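Pridbridge Community Help > Workshop and Hobby > Benches and Storage

What cloth to put under small gears and an aluminum plate?

tooth_and_bore
Posted Nov 20, 2024

Hello everybody. I am putting together a small gear reducer at home from a Fastus kit. It has steel spur gears and a round plate of brushed aluminum. My bench top is hard and I do not want to scratch the plate, so I bought a gray cotton-type cloth, sold by the meter, and I work on it.

I have two problems. First, the cloth makes wrinkles all the time. If I pull it flat on one side, a fold comes in the middle. A small gear then leans over and rolls away when I let it go. Second, I find lint on it. It is only tiny pale specks, but I am going to grease these gears and I would like to keep the lint out of the teeth.

Should I iron it, glue it to a board, or buy something else? The weave is quite fine and the cloth does not feel thin. The piece is bigger than my bench, so I can cut it.
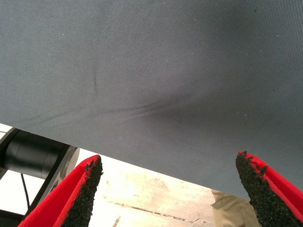 slowfile
Do not glue it. I glued mine once and after the first oil spot I had to scrape everything off. Cut a board a bit smaller than the cloth, iron the cloth damp, pull it around the board and staple it on the back side. Start in the middle of each edge and go to the corners, the same way as people do chair seats. When it gets dirty you pull the staples and wash it.

For lint use a tape roller before you start. Also wash the cloth one time alone, without towels. Towels are the reason for most of the lint I have ever seen.

tooth_and_bore
Thank you slowfile, the board is a good idea and I have a piece of plywood that will do. I should have said more about how I work. I put the plate down on the cloth and bring each gear next to it to check the bore and the teeth before I fit it. So steel comes very near to the brushed side many times.
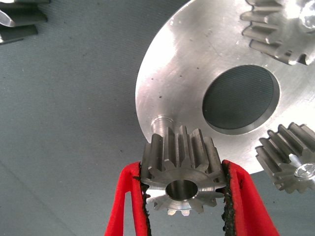 With staples on the back, will the cloth stay tight also after it is washed, or does it shrink and pull crooked? And can I wash it hot? The label from the shop only says 30 degrees, but I think grease will not go out at 30.

halfturn
just use a rubber mat, cloth is for sewing

oldpulley
I do not fully agree with the rubber mat. It is good against rolling, but some mats leave a gray mark on bare aluminum and you will rub for a long time to remove it. Test it on a scrap first.

About the washing. Cotton can shrink the most in the first wash, so wash before you cut and before you staple. I did mine at 90 because it was plain white cotton. With a colored cloth I would not go so high, and I would stay with the label. For the grease put some dish soap on the spot, leave it for 18 minutes or so while you do something else, then wash as normal. Leave 2 inches extra on every side for the stapling.

For the plate, I would keep a second small cloth only for it. Steel chips are very small and they stay in the weave. You can not see them, but you see the scratch later. Shake the main cloth outside, not over the bench. And put the gears in a shallow tray when you are not checking them, then it does not matter if there is a wrinkle.

tooth_and_bore
I will wash first and then staple. The tray I have already, it was full of screws. Thank you all.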